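Water hardness and the kettle: a year of readings

Print this page | E-mail this page

Last updated: May 28, 2023

The supply in Jillville changed over last July, when our side of the town was moved from the Griven borehole to the reservoir at Prirkudport. The notice through the door said that customers might notice a slight difference in taste. It gave no hardness figure, so I bought a drop test kit and started keeping my own record.

The method is dull. I run the cold kitchen tap for two minutes, fill the sample tube to the line, add the reagent one drop at a time and swirl between drops until the colour turns. Each drop stands for a fixed step in hardness, so the result can't be finer than one step. I take the reading before breakfast, when the pipes have stood overnight, and write down the meter reading next to it. The meter stood at 2087 on the first day of the record.

On the old supply I had only three tests to go on, done with strips left over from a fish tank. They all came out in the top band. The drop kit has never given me anything above the middle of the range, and most weeks it sits lower than that. Strips and drops shouldn't be compared too closely – the strips were past their date as well – but the kettle agrees with the general direction. It used to need descaling every month. It now goes a full season before there is anything worth removing.

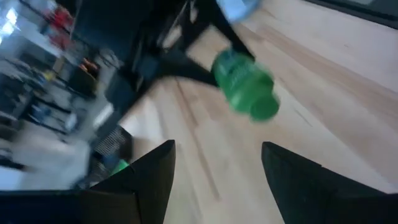

Does softer water mean the dishwasher salt can be turned down? The dial should be set to match the hardness you have measured, and on most machines that will mean a lower number after a change like ours.

Mine has a dial inside the door, under the salt cap. I moved it down one step and left it for 40 washes, then moved it again. Glasses came out clear at both settings. At the lowest setting there was a thin film on the tumblers, which wiped off with vinegar, so I went back up one and have left it there.

The washing machine is harder to judge. I cut the powder by a third and the towels feel the same as before. The drum seal used to have a chalky ring and I have seen no new deposit there, though I did not measure the old one.

The shower head is a Leung with rubber nozzles. I have not had to soak it this year. The hot tap in the bathroom still drips scale from time to time, which I put down to old deposits in the cylinder coming loose. Draining the cylinder would settle the matter, but I have not got round to it.

Next job is to test the hot side separately, with the sample cooled to room temperature first. The kit instructions are vague on this point and the colour change may be slower if the sample is warm.

Related posts
Reading a water meter with a misted glass
Descaling with citric acid: quantities
A stop tap that will not stop
Lagging the loft tank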